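News > Software > Robot Control

Ristex releases new version of its folding and sorting software

Ristex has released a new version of Hestholm, its planning and control package for two-armed robots that handle cloth. The update changes how the software decides where to grip a folded item and adds a tool for cleaning up recorded demonstrations before they are used for training.

The release went out to existing license holders on 8 June 2020. New customers will be able to get it in August, when the company also plans to publish the file format it uses for recordings.

Cloth is hard on planning software. A box keeps its shape when a gripper closes on it, so a planner can work out the whole move ahead of time. A folded shirt or towel sags and slides open as soon as one side is lifted, and the plan made a second earlier may no longer fit. Earlier versions of Hestholm dealt with this by stopping, taking a new camera reading and planning again from the start. Users complained that the pauses made even short jobs slow.

The new version keeps the plan and corrects it while the arms are moving. It tracks the outline of the item and the gap between the two grippers, and it shifts the grip points if the lower layers start to spread. If the correction gets too large, the software still falls back on a full stop.
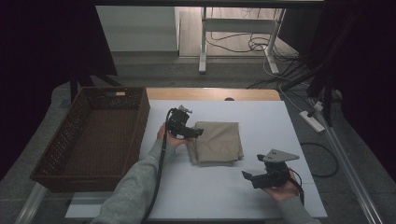
By the Software Desk

The behavior was trained on 3,832 demonstrations in which people did the work with a gripper held in each hand. The tasks are plain household ones, such as moving a folded cloth on a table that also has a basket on it. Ristex says it prefers hand-held grippers for this work. The recorded motion comes from the same kind of fingers the robot will use, and people learn the job faster than they learn to drive an arm by remote control.

Before training, 127 recordings were thrown out. Most of those had gaps in the gripper signal or camera and gripper clocks that had drifted apart. That sorting used to be done by hand. It is now handled by the second part of the release, a command-line tool called Negash, which checks the timing of each file, marks stretches where the hands leave the camera's view and writes a short report. Files it marks are kept in a separate folder so a person can look at them before they are deleted.

Negash can also cut one long recording into separate tasks. It looks for moments when both grippers are open and still, and it suggests a cut at each one. The company warns that the suggestions are less dependable when the person works quickly, and recommends checking them.

Tests were run at the company's Prerkport site on four arm setups. The robots made 910 attempts at picking up a folded item and setting it down in a basket. Ristex has not published the success rate and says the figures will come with the August documents, along with the settings used for each setup.

Some limits remain. The software expects one item on the table at a time, and it does not handle stacks of separate pieces. Very thin fabric is still a problem for the outline tracker, mainly when the cloth and the table are close in color. Users with older gripper drivers will need to update them before installing, and saved plans from the previous version have to be converted with a script included in the download.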